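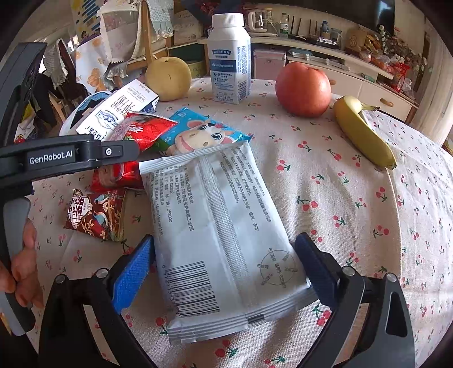 The big packet of wipes and the small snacks, on the cherry tablecloth.

To: Istero Weekend Outings list
Subject: Re: Food bag for the Nurkura trip

Hello all,

Thank you for the messages about the February trip. I answer one of them here on the list, as I think it may be useful also for the new members.

> We are coming for the first time with our two children. Last
> year we went somewhere else on our own and packed the food
> in the morning in five minutes. The fruit was at the bottom,
> the wipes were at the bottom also, and everything between
> them was crumbs. How do you pack? And do we need to bring
> lunch, or are there shops after Jernard?

There is one shop in Jernard, next to the bus stop, but it closes early and I would not trust it. After Jernard there is nothing until Nurkura. The whole way is 96 kilometres and bus 67 stops only once for a longer time, so please bring lunch and something small for the children.

About the packing, I do it the evening before, on the living room table. I have done it in the kitchen, but there is always a pan or a wet cup in the way, and then one thing is forgotten behind the kettle. On the table everything can be seen together. My order is like this:

1. Put all the food and the wipes on the table before you take out any bag. I leave the middle of the cloth free and keep the things together on one side, then I move them across when I have decided. What stays behind goes back in the cupboard.
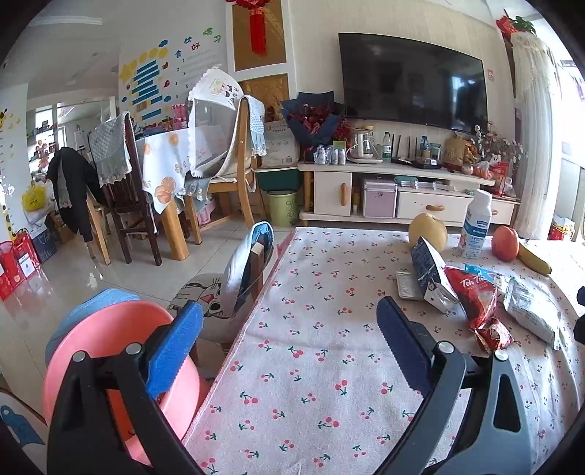
2. Fruit goes in a hard box. A banana, a peach and a pear can travel together if the banana lies on top and nothing is pushed down on it. If you have no box, carry the fruit in your hand bag and eat it before Jernard.

3. Shiny snack bags are full of air and they take more room than you expect. Do not press them flat, they open at the corner. I stand them along the side of the bag, with the small sachets between them.

4. Wipes go in last, on the top or in the outside pocket. The large packet is heavy, but I prefer it to several small ones. With children you will want it before you want the food.

5. Bottles stand upright, with the cap closed well, and away from anything in paper.

One more thing – please take a spare empty bag for the wrappers. The bins at the Nurkura stop are small and were full already when we arrived last time.

For the family who asked: two bags are enough for four people, one for food and one for clothes. If you come with the grandmother and are five, then I would add a small one for her, so that she doesn't need to ask each time.

We meet in front of the Ra bakery in Istero at half past seven in the morning. The bakery is open at that hour, so bread can be bought there fresh and does not need to be on your table the evening before.

I still have not got an answer from three families about the seats. Please write to me directly and not to the whole list.

With kind regards,
your outings secretary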